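Bench tips for working next to a robot arm

We've had arms on the sample prep benches at Osdale for a good while now, and I still get a little thrill when the first rack of the morning goes through. People keep asking how we set our benches up, so these are the habits that have stuck. Most of them would do just as well in a garage workshop or a school prep room.

Put a dark cloth down first. Clear glass on a pale worktop is a nightmare for tired eyes, and a plain black cloth makes every rim and stem show up. Clip it along the back and the sides so it can't creep. Wash it at 30, no softener, and dry it flat. Ours gets a shake outdoors before it goes anywhere near the machine.

Give round things a seat. A cork ring costs very little and saves a lot of flasks. Buy two sizes, write the size on the underside in pencil, and throw them out when the cork starts to crumble.

Leave gaps in the rack. When I filled racks by hand all day I packed every hole, because walking back for another rack was a bore. With the arms doing the carrying there's no prize for a full one, and your fingers will thank you for the space — especially in gloves.

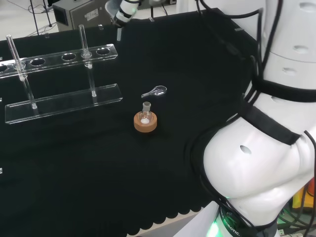 Two tubes in the rack, powder in the flask, and a funnel lying just behind.

Weigh powders before you bring them to the bench. A balance hates draughts and it hates vibration, so ours lives on a stone slab by the far wall. Tap the paper, fold it into a chute and pour slowly. If you get static, wait a minute and try again.

Tie your cables back with the reusable hook-and-loop sort. Hamish Faulkner did all of ours one Saturday in February and used a 70-pack on two benches! It looked like overkill until the first time we had to swap a lead, and then it took moments.

Agree on a hand signal. We use a flat palm on the bench edge, meaning "I'm about to reach in, stop it first". New starters feel daft doing it for a week or so and then they do it at home in the kitchen.

As for the jobs, I was nervous too. I used to pour and cap for most of a shift and my right thumb was shot by teatime. Now I spend that time checking results, planning the next day's runs and teaching the two trainees, and my thumb is fine. There is more tidying than I expected, and you do have to be fussier about where you put things down. Babić on the late shift misses the quiet rhythm of hand work, and I understand that, so we keep 14 samples back each week for anyone who wants to keep their hand in. There's a waiting list for them!

Keep a notebook by the stop button. Write down every pause, however small, with the time. Ours showed that most of our stops came just after lunch, when racks were being put back a bit skew. A strip of tape on the cloth sorted it.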